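The slow boat to Rillavska

I'd wanted to take the night ferry to Rillavska for years, mostly because everyone I know who's done it goes a bit misty-eyed afterwards. So in March I finally booked a cabin (inside, no window, smells of toast) and packed far too many jumpers.

It's a gentle sort of crossing. You leave Rellcombe just after tea, the engines settle into a hum, and by nine the bar is full of people playing cards with strangers. I lost 2 games and won a packet of crisps!
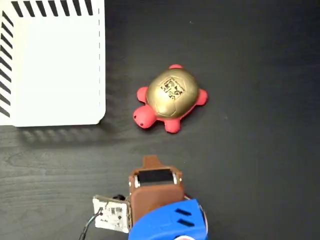
Is it worth paying extra for a cabin? If you want any sleep at all, pay up - the reclining seats are fine until midnight and then your neck starts complaining.

Breakfast is served from six, and I'd get there early for the cinnamon buns. Then go up on deck, even if it's freezing, as the last 40 minutes past the Calvo lighthouse are the best of the whole trip. I stood there with cold hands and a bun in each pocket, and I've already looked up the summer sailings.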